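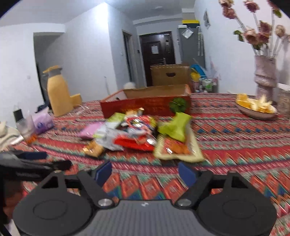 밤새 책 읽는 사람들의 합숙, 올해도 같이 읽을 분을 찾습니다

안녕하세요! 소리 내어 읽는 모임 '쿠둠(Cudum)'입니다. 6월에 여는 이박 삼일 낭독 합숙의 참가자를 모집해요. 이번에는 두꺼운 소설 한 권을 첫 문장부터 마지막 문장까지, 돌아가면서 전부 소리 내어 읽습니다. 네, 전부요. 건너뛰는 장은 없습니다.

읽을 책은 키스테다리(Kistedari) 출판사에서 나온 항해 소설 『올티아(Oltia)』예요. 1846년 겨울, 얼음에 갇힌 포경선 올티아호의 선원들이 봄을 기다리는 이야기인데, 줄거리만 들으면 아무 일도 안 일어날 것 같죠? 그런데 소리 내어 읽으면 완전히 다른 책이 됩니다. 선원들이 서로 말을 끊고, 했던 얘기를 또 하고, 갑자기 노래를 부르거든요. 작년에 맛보기로 세 장만 읽었는데 주방장이 양파 한 자루를 두고 따지는 대목에서 다들 너무 웃어서 십 분을 쉬어야 했어요. 그때부터 언젠가는 통째로 읽자고 벼르고 있었습니다.

어떻게 읽나요

모두 126개 장이고, 짧은 장은 한 쪽, 긴 장은 서른 쪽 가까이 됩니다. 한 사람이 한 장씩 읽고 옆 사람에게 넘기는 게 기본이에요. 긴 장은 중간에 나눠 읽고, 대화가 많은 장은 배역을 정합니다(배역은 그 자리에서 손 드는 사람이 임자예요). 읽는 조와 쉬는 조가 교대하니까 이틀 밤을 꼬박 새울 걱정은 하지 않으셔도 됩니다. 한밤중 조는 밤 열한 시부터 새벽 세 시까지인데, 의외로 제일 먼저 차는 자리라서 원하시면 신청서에 꼭 적어 주세요.

연기를 잘할 필요는 없습니다. 더듬어도 되고, 줄을 놓쳐도 되고, 웃다가 멈춰도 됩니다. 모임을 처음 만든 부슈라 엘사이드(Bouchra El-Sayed) 님은 한국어로 소설을 끝까지 읽어 본 게 우리 모임이 처음이었다고 해요. 지금은 선장 대사를 아무한테도 안 양보합니다.

누구를 찾나요

참가자는 열 분을 새로 모십니다. 만 열아홉 살 이상이면 누구나 신청할 수 있고, 낭독 경험은 보지 않아요. 다만 이것만은 확인해 주세요.

첫날 저녁부터 마지막 날 점심까지 함께 지낼 수 있어야 합니다. 하루만 참가하는 자리는 이번에 없어요.
남이 읽을 때 조용히 들어 주실 수 있어야 합니다. 뜨개질, 낙서, 눈 감고 듣기는 모두 환영이고 통화는 마당에서 부탁드려요.
사투리 쓰시는 분, 대환영입니다! 특히 갑판장 역할을 걸쭉하게 읽어 주실 분을 애타게 기다립니다.

따로 진행 도우미도 두 분 구합니다. 순서표를 챙기고, 시간을 재고, 새벽 조를 살살 깨우는 일이에요. 도우미는 참가비를 받지 않고 왕복 차비를 드립니다. 물론 도우미도 읽습니다. 안 읽고는 못 배길 거예요.

장소와 잠자리

장소는 강릉 외곽의 민박집 '추쿠(Chukwu)'입니다. 큰 거실이 하나, 온돌방이 셋, 침대방이 둘 있어요. 방 배정은 코를 고는지, 아침형인지 저녁형인지 여쭤보고 정합니다. 솔직하게 적어 주실수록 모두가 행복해져요. 거실에는 계단이 없지만 침대방은 이층이니, 오르내리기 불편하신 분은 미리 알려 주시면 아래층 방을 비워 두겠습니다.

식사는 저녁 두 번, 아침 두 번, 마지막 날 점심까지 다섯 끼를 함께 먹습니다. 부엌은 인네스 크룩섕크(Innes Cruickshank) 님이 맡고, 채식 식단도 됩니다. 책에 나오는 완두콩 수프도 한 번은 끓일 예정이에요(선원들은 지겨워하지만 저희 건 맛있습니다). 간식은 각자 나누고 싶은 만큼 가져오세요. 새벽 두 시에 꺼낸 과자 한 봉지의 인기는 상상을 넘습니다. 책장을 넘겨야 하니 손에 가루가 덜 묻는 걸로 부탁드려요.

참가비

한 분에 팔만 원이고 숙박과 식사가 들어 있습니다. 책은 포함되지 않아요. 도서관에서 빌려 오셔도 되고, 여분이 몇 권 있으니 필요하면 신청서에 적어 주세요. 판마다 쪽수가 다르니 읽을 곳은 늘 장 번호로 부르겠습니다. 학생이거나 지금 형편이 빠듯하신 분은 반값으로 오실 수 있고, 증빙은 받지 않습니다.

준비물

편한 옷, 세면도구, 물병, 개인 담요. 거실이 밤에는 제법 서늘해요. 목에 좋은 차는 저희가 넉넉히 끓여 둡니다. 안경 쓰시는 분은 콘택트렌즈만 믿지 마시고 안경도 챙기세요. 새벽에는 눈이 먼저 지칩니다.

신청 방법

모임 게시판의 신청서를 채워 주시면 됩니다. 이름과 연락처, 원하는 시간대, 못 드시는 음식, 그리고 마지막으로 소리 내어 읽은 글이 무엇이었는지 적어 주세요. 동화책도 좋고, 설명서도 좋고, 시험 지문도 좋아요. 저희가 신청서에서 제일 즐겁게 읽는 칸입니다!

마감은 목요일 저녁 여덟 시입니다. 신청이 자리보다 많으면 추첨하고, 새벽 조와 낮 조가 고르게 섞이도록 맞춥니다. 결과는 모두에게 문자로 알려 드려요. 이번에 자리가 없더라도 매달 여는 저녁 낭독은 신청 없이 오실 수 있으니 꼭 놀러 오세요.

쿠둠 모임지기
흘리노스 자먼(Llinos Jarman) 드림

댓글 5개

새벽두시반
작년 맛보기 때 양파 대목 읽은 사람입니다. 아직도 집에서 양파 썰 때마다 대사가 나와요. 한밤중 조 또 신청했습니다!!

킬리안 아이그너(Kilian Aigner)
책을 미리 다 읽고 가야 하나요? 결말을 모르고 가고 싶은데요.

모임지기
킬리안 님, 안 읽고 오셔도 됩니다. 결말 모르는 분이 계시면 읽는 쪽도 훨씬 신나요. 이미 읽으신 분들은 입조심 부탁드립니다 :)

감자밭
경상도 사투리도 갑판장 되나요? 목소리는 큽니다.

페디르 스텔마흐(Fedir Stelmakh)
버스 타고 가는 분 계시면 터미널에서 택시 같이 타요. 저는 첫날 네 시쯤 도착할 것 같습니다.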